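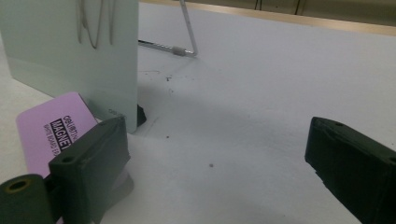
Bestholm Winter Soup Swap returns with 50 more spots

Thu 27 October

Well, we're doing it again! After the last swap filled up before I'd even finished putting the posters up, I'm very happy to say the Bestholm Soup Swap is back this November, and this time we've got the whole of the Hisari Hall to spread out in. That gives us room for up to 200 people, which is 50 more than we could squeeze in before. If you missed out last time and sent me a grumpy email (you know who you are), please consider yourself invited.

For anyone new to this, a soup swap is about as simple as it sounds. You make a big pot of soup at home, divide it into one-litre tubs, freeze them and bring them along. You go home with the same number of tubs, all made by other people. I started out as a strictly pumpkin person and now my freezer is full of things I can't spell.

What's new this year

The biggest change is the tasting table. Last time we had people choosing on the strength of a label alone, and some of those labels were pretty mysterious - I'm still thinking about the one that just read "Brown, good". So this year 28 cooks have agreed to bring a warm pot as well as their frozen tubs, and you can wander along with a cup and try whatever takes your fancy before the swapping starts.

Miłosz Dudek is bringing his sour rye soup, the one with the egg in it. I asked him for a quote and he sent me this: "It is my aunt's recipe but she used more garlic. Come early, I am only carrying one pot on the bus." So there you go, come early.

We're also running a short session on stock, led by Henryk Tokarz from the Wieczorek butcher shop on the corner of the market. Henryk has strong feelings about roasting bones and I've promised him a microphone. He'll cover chicken, beef and a mushroom stock for the vegetarians, and there'll be time to ask why yours always comes out cloudy. Mine does. I plan to sit in the front row.

Brinon Bakery is looking after the bread again, and they tell me it'll be seeded rolls and a dark sourdough, with a gluten-free loaf kept on its own board at the far end.

How it works on the day

Doors open at 10 in the morning and the tasting table runs until noon. Henryk's talk is at half past 11 in the side room, and swapping starts straight after we clear the cups. Bring at least 3 tubs and please label every one with the name of the soup, what's in it, and whether it has nuts, dairy, wheat or shellfish. Masking tape and a marker will do the job. A cooler bag for the trip home is a very good idea, especially if you're walking.

No time to cook? You can still come to the tasting and the talk. There's a gold coin entry at the door and it all goes towards a new stove for the hall kitchen, where two of the four burners have given up on life. Kids get in free and there's a plain tomato set aside for the fussy ones (and for fussy grown-ups, I don't judge).

How to sign up

Put your name on the sheet at the Hisari Hall front desk or the counter at Brinon Bakery, and write down which soup you think you're making. You're allowed to change your mind! It just helps me see if we're heading for another year of wall-to-wall minestrone. The exact November date will go up beside both sheets once the hall has confirmed our booking.

Local media are welcome to come along, take photos and eat. If you'd like to talk to me, Miłosz or Henryk beforehand, leave a message at the hall desk and I'll ring you back, most likely in the evening once the dishes are done.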